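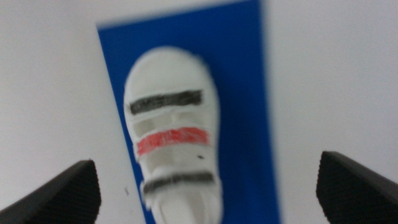 Home | Data | Notes | Changes | Contact

# Mersha: a small collection about painting shoes

Mersha is a set of notes, colour records and close-up pictures about putting paint and ink on plain shoes and shoe-shaped blanks. It began as a list on the back of a door in Flusberg, when Theresia Eder and I kept forgetting which black had gone streaky and which had stayed solid. The list got long, then it got wonderful, and now it has a README!

If you like stripes, straps, dots, toe caps or just the smell of a fresh marker, you are very welcome.

## What's in it

There are 897 entries. Each entry is one painted mark or one group of marks on one object, with a note on what was used, how it was put on and how the maker felt about it a day later. (The last bit was Elfriede Plattner's idea and it's my favourite column. "Hated it, then loved it by lunch" is a real value.)

- `marks.csv` has one row per entry
- `colours.csv` has the colour names we use, with plain-word definitions
- `bases/` holds notes on the shapes and surfaces we painted on
- `closeups/` holds the pictures, quite a few of them soft
- `stories.txt` is longer comments, unedited, spelling left as it came

## The columns

**base** is what the mark sits on. Mostly white or off-white. We tried cream for a while and the yellows just vanished into it, so there isn't much cream.

**under** is whatever the object is lying on: white table, blue board, newspaper, lap. We added this late, and I'm so glad we did. A white shoe shape on a white table is a ghost. Put the same thing on a strong royal blue and the edges jump out at you, even in a blurry picture.

**mark** is one of: stripe, strap, dot, patch, toe, outline, other. A stripe and a strap are both bands across the shoe. We say "strap" if the bands sit one above another the way sandal straps do, and "stripe" for everything else. Silvan Pichler thinks this is hopeless and would merge the two. He may be right, so please merge them if it suits your work.

**cover** is how solid the colour is, in words: solid, nearly, streaky, thin. Streaky means you can see lighter patches through the colour. A black band with grey showing through it is streaky, however dark the rest of it is. People do love to mark their blacks as solid! Go by your eyes.

**tilt** is level, up to the left, or up to the right, looked at with the toe pointing away from you. A very slight tilt still counts.

**tool** is brush, marker, sponge, finger or unknown. Please use unknown freely. Dry brushwork and a tired marker can look just the same, and a guess is worse than a blank here.

## Painting tips that crept into the data card

I know this isn't the place, but people keep asking, so:

Start with the black. It sets the spacing for everything else and you can judge the next band against it. Let it dry before you lay another colour next to it (a cup of tea is about right, two if it's raining).

For a streaky look, load the brush, wipe most of it off and go across once. Don't go back. For solid cover, use two thin coats and turn the shoe between them.

Rounded toes are lovely to look at and a pain to paint, as the line wants to slide down the curve. Work from the middle out to each side.

And put a coloured board under your work. Blue, green, anything. You'll see the drips and you'll see the shape.

## Known gaps

Left shoes outnumber right shoes and we have no idea why. Purple is thin. The notes from March were typed up by three different people and "off-white", "bright white" and "chalk" are all over the place in there; `colours.csv` treats them as one.

Heels are badly served. Nearly everything we have is toe and middle, so if you paint heels, please write to us.

## Using it

Read it, borrow it, teach with it, print the colour list and stick it up. We'd love a line saying where it ended up. Kelechi Nwosu turned the stripes table into a knitting pattern, which made my whole Friday.

To add your own entries, copy the first row of `marks.csv`, fill in what you know and send it over. Half-filled rows are fine.

## Comments

**Drorketti:** Been using the cover words for my pottery glazes and they work a treat. Any chance of a "blotchy"?

**Silvan Zürcher:** I have 12 heels for you, all striped, all a bit wonky. Sending them tonight.

**Elfriede P.:** Wonky is good. Put the tilt in please!

**Silvan Pichler:** Still merging strap and stripe at my end, sorry.

Mersha notes, kept in Flusberg | Contact: use the form on the Notes page | © the Mersha contributors | Back to top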